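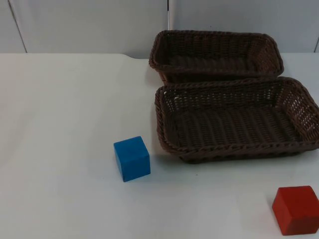
Two brown wicker baskets on the white table, blue cube in the middle, red one in the corner.

Dondidby Home Forum > Storage and Tidying > Do toy rotation systems work or is it just selling us baskets?

wemalard_mum wrote:
My sister-in-law swears by toy rotation. You put most of the toys away, leave a few out, and swap them every so often. Supposedly the kids play longer and fight less. I've read three blogs on it and every one of them ended with a link to buy matching baskets. Colour me suspicious. Has anyone kept this up past the first month?

grumpy_gumboot wrote:
We started last September. Lasted until the school holidays. My two worked out where the "resting" toys lived and rotated them themselves, mostly onto the hallway floor.
I don't doubt it's nicer with less stuff out. But that's just owning less stuff, isn't it? You don't need a system for it.

Ademir Quintana wrote:
I'll defend it a bit. We've been going 26 weeks and the lounge room is easier to live in. Are the kids more creative? No idea, and I don't see how the bloggers would know either. They're three and five, they were always going to make up games.
What I'd say is don't buy the Fontana starter set someone linked in the other thread. It was $482 when I looked. For baskets and a chart!

wemalard_mum wrote:
$482??? I could get a second-hand cupboard with doors for that and shut them.

pellington wrote:
Disagree with Gumboot. Owning less is fine until the grandparents visit. Rotation means I can keep the gifts without having the lot underfoot. Ours are in the garage and I swap on the first of the month. It takes me one cup of tea.

grumpy_gumboot wrote:
And when they ask for the one thing that's in the garage?

pellington wrote:
They get it. I'm not running a prison.

grumpy_gumboot wrote:
Then it's a garage with toys in it – which I already have.

Ademir Quintana wrote:
Fair point, but it does cut down the daily pick-up. For anyone choosing containers, go low and open. Deep tubs end up with everything tipped out to reach the bottom. The catch with woven ones is crumbs and little beads getting into the gaps. I give mine a shake outside and go over them with the vacuum brush. Rounded corners are kinder on shins too.

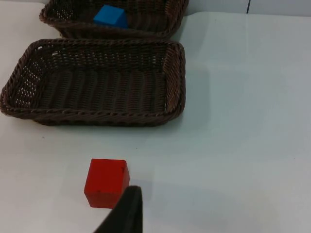

Reply from veson_flats, 6 July 2025

Coming at this as someone who worked in child care for years. We did swap things around, mainly so stuff could be washed and checked for broken bits. I never saw a kid's attention span change over it. Plain blocks got used whether they'd been away or not.
If it keeps the floor clear, do it. I wouldn't spend money on it.

wemalard_mum wrote:
Thanks all. Going to try it with the boxes we've still got from moving and no chart. Pellington, do you put puzzles away as well, or leave those out?

pellington wrote:
Away, top shelf. Too many missing pieces otherwise.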